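**Landeo sock & small-item organizer – white, with smoky lid**

Back in stock as of 28 Jan 2026. Last batch went fast, so order now if you've been waiting.

Item no. 834. Sold as a set: one white plastic tray, one lid. Socks not included (yes, we get asked).

Fifteen square cells, three rows of five. One rolled ankle sock per cell, or a pair if they're thin. Thick hiking socks – no. Get the Phetsri deep tray for those, same color, bigger cells.

Rim is smooth so nothing snags. Walls are raised enough to keep rolled socks from wandering into the next cell. Lid is see-through brown, a bit smoky, so you can tell which cells are full without taking it off. Sits flat when you put it aside.
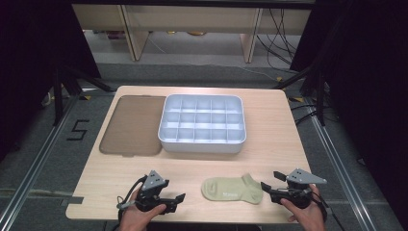 How to load it: lay sock flat, fold toe to heel, roll toward the opening, drop in. Takes a few tries to get the roll tight enough. After that it's quick. Start from the back row or you'll keep knocking the front ones out.

Also good for:

- underwear, ties, kids' tights
- buttons and thread
- chargers and short cords (long ones won't fit, dont force it)
- seed packets if you fold them

Not for food. Not for the dishwasher – the lid warps. Warm water, soft cloth, dry it before the lid goes back on.

**Ordering**

Single set or carton of 6. Cartons ship in 7 days, singles usually sooner. Returns within 12 days, unused, with the lid please. We've had trays come back without one and can't resell them.

Lid on its own: not right now. More expected in May. Email and we'll put you on the list.

**Which one do I need?**

Landeo – ankle socks, small stuff, shallow drawers.
Phetsri – winter socks, T-shirts rolled small. Needs a deeper drawer.
Fastard – open tray, no dividers, no lid. Cheapest of the lot.

Measure your drawer on the inside before you order, not the front panel. Most retruns are from that.

Shop and carton orders go to Shayne Gilchrist at Hatier. Put the item number in the subject line or it ends up in the general inbox and sits there.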